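The jar that started it all has no label, just a strip of masking tape with a date on it, and the owner of Fullow won't let anyone throw it out. It sits on the shelf over the sink in the Clutdale kitchen, next to the good salt. "That was batch one," she tells me. "It was terrible! Way too sour. But there was something in it, and I kept going back with a spoon."

What she was going back to eventually turned into Sila, a dark fermented chickpea paste that I have been putting on pretty much everything since a friend handed me a jar last fall. It's salty and a little nutty, with a toasty edge that reminds me of the crust on good bread. There's no meat in it and no dairy, and the ingredients list fits on one short line: chickpeas, rice koji, sea salt, water.

She came to it as a home cook with a problem. She had stopped eating meat and missed the deep, brothy flavor she used to get from a pot of bones. "I tried mushrooms, I tried seaweed, I tried burning onions on purpose," she says. "All of those are great, and I still do the onions. But I wanted a spoonful of something I could stir in at the end of a long day and be done."
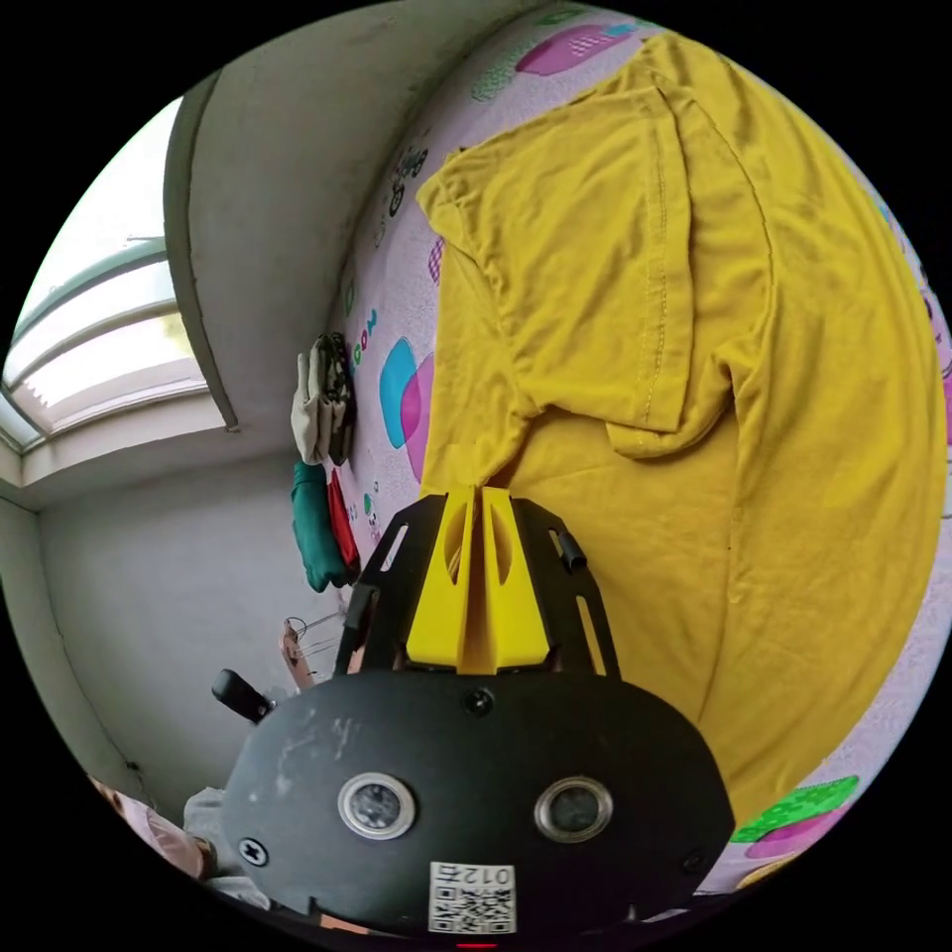 Mustard-yellow T-shirt on a printed lavender sheet.

We talk while she checks the crocks. Each one holds 80 pounds of paste, and there are 12 of them along the back wall, all at different ages. She pulls the lid off a young one and lets me smell it (sweet, a bit like ripe banana), then off one that's nearly ready, and the difference is huge. The old one smells like soy sauce and warm caramel. I could have stood there for an hour.

A batch takes 11 months from the day the chickpeas are cooked. I ask if she's ever been tempted to speed it up with a warmer room. She has, and she did it once, with a single crock. "It tasted fine. Fine is what it tasted like," she says, and puts the lid back on. "We ate it ourselves. It went into a lot of soup."

The chickpeas are soaked overnight and simmered until you can crush one between your thumb and little finger. Then they're mashed, cooled, and mixed with the koji and salt by hand. She leaves the mash a bit chunky, so you get small soft pieces in the finished paste, and I love that about it.
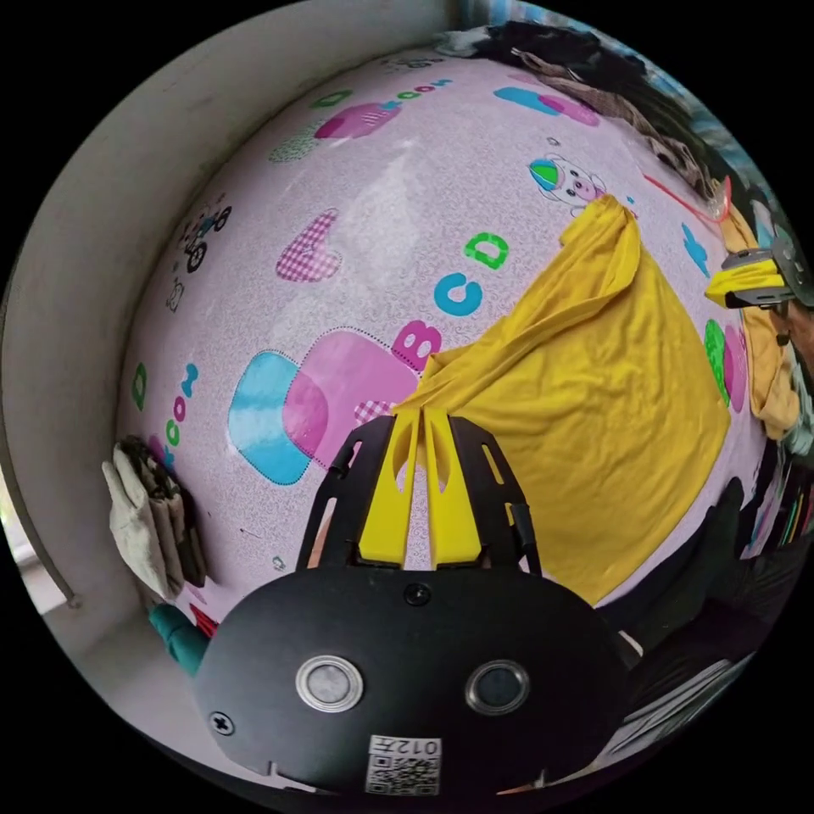
Then there's Jaber, the hot one. It begins as the same paste, but dried red chilies and a little garlic go in for the last stretch, and it comes out brick red and properly fiery. It was meant to be a one-time thing for the September market. She made 301 jars, a number she remembers because she had counted on 300 and had to run back for one more lid. They were gone before lunch. People were still asking about it weeks later, so it stayed.

"I have customers who only buy the hot one and customers who act like the hot one is a betrayal," she says, laughing. "I eat Jaber on eggs and Sila in everything else. I don't think you have to choose."

So what does she do with it at home? Her favorite is almost too simple to write down: hot rice, a spoonful of Sila, a spoonful of butter or olive oil, black pepper. She whisks it with lemon juice for salad, rubs it on squash before roasting, and thins it with a bit of maple syrup to brush over eggplant. She also puts a dab in chocolate brownies. I was doubtful, so she cut me a square, and I'm now going to be making those for every birthday in my family.
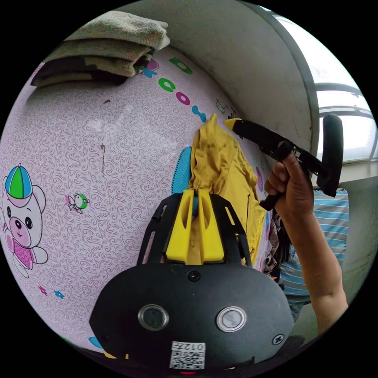
Two yellow gripper fingers over a pink-lilac patterned sheet, with a little yellow cloth between them.

The one thing she'd like people to stop doing is boiling it. "Take the pot off the heat first, then stir it in. You'll taste so much more." She also says to begin with less than you think, because the paste is salty and you can always add another half spoon. For a pot of lentils that feeds four, she uses one level tablespoon and holds off on any other salt until the end.
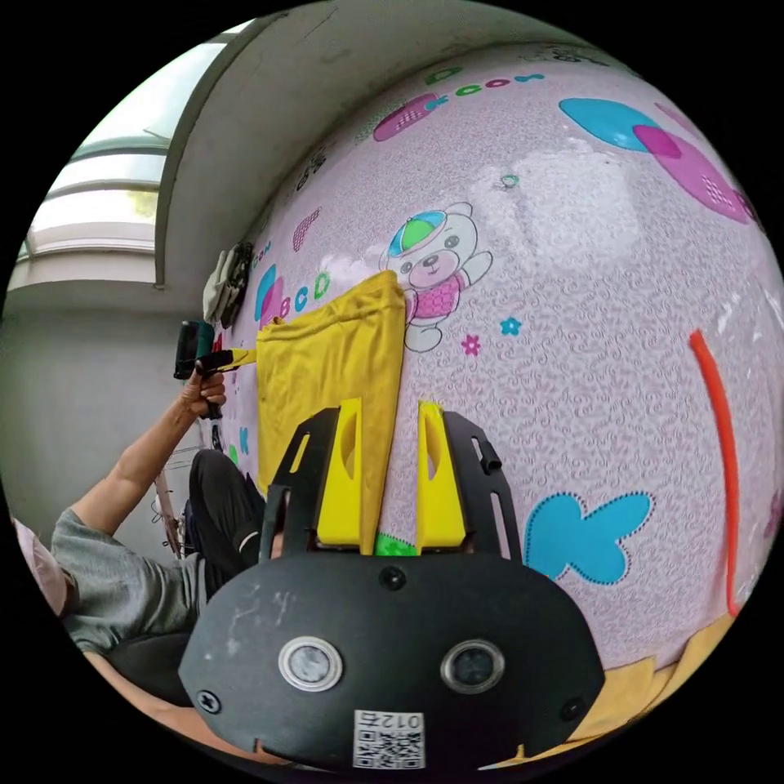 How long does an open jar keep?

In the fridge, with the lid on tight and a clean spoon every time, it keeps for six months. The top layer may turn darker, and you can stir that back in.

Next up is a version made with white beans, which is milder and much paler. It doesn't have a name yet, and the first crock won't be ready until spring. She gave me a taste on a cracker anyway, months too early, and I'm already planning the soup.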